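# Cloth napkins: how do I fold them so they stay folded in the drawer?

**Naima Ghoneim**

Hi all. I've finally talked my household out of paper napkins, and I'm pretty pleased with myself, except for the drawer. I ordered a big set of plain cloth ones from Zanico in December (blue, because everything in my kitchen ends up blue) and they're lovely to use. They just won't stay folded. I do a nice neat square, stack them up, close the drawer, and by Friday the whole thing looks like somebody stirred it with a spoon.

Things I've tried so far: folding in quarters, folding in thirds, and rolling them up with a rubber band, which left creases I still can't get out. I don't iron. I own an iron, I could find it if the house depended on it, but I'm not ironing napkins for a Tuesday bowl of soup.

The drawer is shallow and kind of wide, and it sits right under the one with the silverware, so it gets yanked open a lot. I'd love to be able to grab one napkin without dragging out its three best friends. Is there a fold that holds by itself? And does it matter if they're a little bit damp when you fold them? My mother swore by that and I never asked her why!

Also happy to hear it if the real fix is a different kind of drawer. I just don't want to buy a pile of organizers and then find out it was the folding all along.

---

**Salma Belkadi**

Oh, I love this one, I've been through the whole napkin saga myself. I ran the linens for a little supper place called Bennani before I moved, and on a busy weekend we'd go through 200 napkins, all folded by whoever was standing still long enough. So I have opinions (sorry in advance).

Your folding is probably fine. Quarters and thirds both leave you with loose edges on the outside, and every time the drawer slides those edges catch on the next napkin over. What you want is a packet, where the last bit tucks into a pocket and there's nothing left to flap. It takes a few more seconds per napkin and then you're done with it until somebody spills something.

And yes, your mother was onto something — a cotton napkin that's barely damp takes a crease far better than a bone-dry one. Barely, though! If it feels cool against your cheek, it's too wet to go in a closed drawer. I fold mine when they come off the line a little early, then leave the packets out on the counter overnight with a cutting board on top. That's my ironing. That's all the ironing I do.

Start by getting the cloth properly flat. I know that sounds silly, but most of my bad packets came from folding over a wrinkle I couldn't be bothered to smooth out, and the wrinkle just gets bigger with each fold. Use a table or a clean counter, something with more room than the cloth needs, and never your lap. I did lap folding in front of the TV for years and every single one came out as a trapezoid.

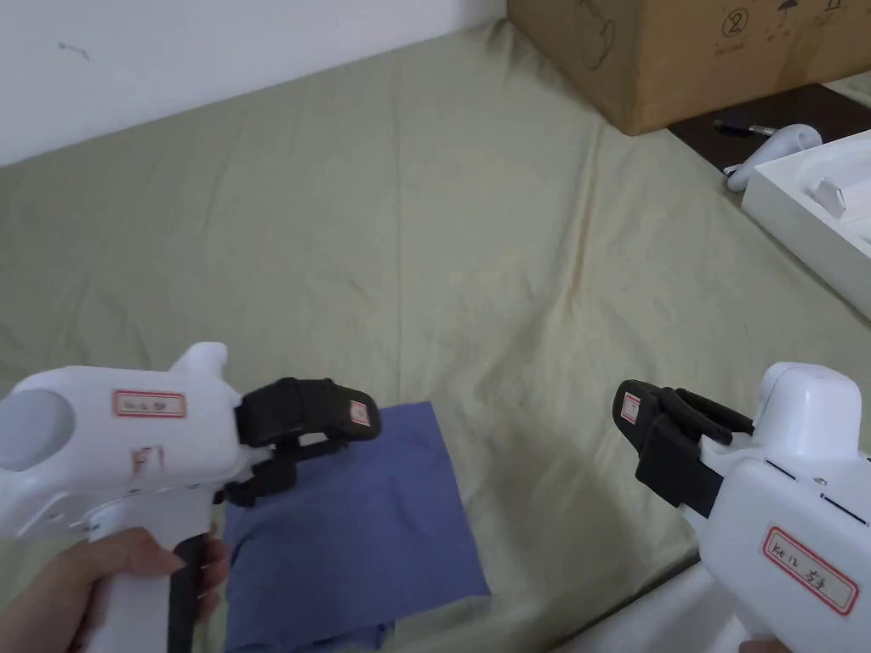
## The tuck fold, start to finish

1. Lay the napkin flat with the nicer side down. Smooth from the middle outward with the side of your hand.
2. Bring the bottom edge up to meet the top edge. Press along the fold.
3. Fold the left side in so it covers a third of the width, then bring the right side over the top of it. You've got a tall narrow strip now, several layers thick.
4. Look at the two short ends. One is all fold and the other has open edges. The open end is your pocket end.
5. Fold the closed end up a third of the way. Press it down again.
6. Fold the open end down over that, and slip the closed end inside between the layers. Wiggle it in until it's snug, and don't force it or you'll bunch up the middle.
7. Flip it over so the tuck is underneath and give it one last press.

If the packet springs open, the usual trouble is step 3. People leave the strip too wide, so the tuck has nothing to hold on to. Go narrower than you think you should.

For the drawer, stand them up on their long edges like cards in a file box. You can pull one out and the rest stay put, more or less. With a wide drawer they'll slump over once you're down to the last few, so put something at the end of the row. I used a brick of tea for ages. A bookend works too, if it's short enough to clear the top.

One more thing and then I'll stop. Polyester blends are slippery little devils and won't hold this fold nearly as well as cotton or linen. Check the tag on yours before you blame your hands.

---

**Younes Lahlou**

just roll them and put them in a mug. been doing it forever. you don't need a drawer at all

---

**Tsz-kin Cheung**

I'd go with Salma's fold, with one change. I do the smoothing with the edge of a ruler instead of my hand, since I have bad wrists and pressing down all those layers gets sore fast. An old gift card does the job too and it fits in the drawer with the napkins.

On the rubber band creases, Naima: wet the whole napkin, not just the crease, shake it hard a couple of times and hang it by one edge. If you only dampen the line you get a sort of tide mark around it, or at least I did on a green one I was fond of. Mine needed 2 rounds before the line was gone.

I wouldn't buy organizers yet. Try a piece of that grippy shelf liner on the bottom of the drawer first. Half of my stirred-with-a-spoon problem was the stack sliding around on bare painted wood every time somebody went for a fork in a hurry. I cut the liner a bit short at the front so it doesn't catch when the drawer closes.

The mug thing does work, by the way, if you only keep a few out at a time. I have one by the stove.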